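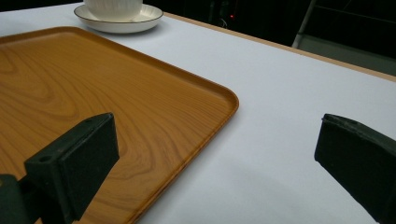 Everyone selling you a home helper this year wants to talk about the robot. I want to talk about the kit that comes before it, because I've spent most of June with one and I think the firms have got the pricing, the pitch and half the manual backwards.

The Guraveo starter kit is £1,235. For that you get the hand-held gripper, two sets of finger pads, the software and a year of what Hiloneo calls "guided teaching". You do a job by hand with the gripper, over and over, and later an arm is meant to do it without you. Fine. I like the idea. Laying a table, clearing it, cup and saucer on the tray, tray to the kitchen. Boring work that somebody has to do in every cafe and care home in the country.

But the price. You are paying to do the work. Let that sit a minute. Every good go at lifting a saucer goes up to their servers and makes the thing better for the next customer, and the discount for this is nil. Clernix at least gives you credit back against the arm. Not much, but it's the right way round.

Then the pitch. "Anyone can teach it in an afternoon." No. My first 2 hours were spent learning how to hold the thing so my wrist didn't ache. Cups are easy enough once you stop squeezing like you're cracking a nut. Saucers are horrible, nothing to get hold of, you go in low and slide. Trays are worse - wide, flat, a rim you can only just catch, and the weight all hanging off one corner. I got a decent tray lift on day 4. I am not clumsy. The advert shows a child doing it.

Efe Afolabi, who runs the tea room I borrowed the kit for, gave it three evenings and put it in a cupboard. Her view was that by the time she'd shown it how to clear a table she could of cleared the whole room. Hard to argue with, on a busy night. I think she's wrong over a year but I can't prove it and neither can the salesman.

And the manual! Eleven pages on pairing, one paragraph on grip. Danladi's rival kit has a worse gripper, rattly, but it comes with a proper booklet on how to approach flat things and round things and thin things. I learnt more from that booklet than from anything Hiloneo sent me. Someone there should just buy a copy.

So would I tell you to buy it? If you've got staff with quiet mornings and the patience, maybe, and haggle. Ask for credit on the arm in writing. Ask who keeps the recordings, becuase the contract is vague and the bloke on the phone was vaguer. If you want tables cleared by next month, hire a person and pay them properly.

I'm keeping mine until the trial runs out. Still want to crack the saucers.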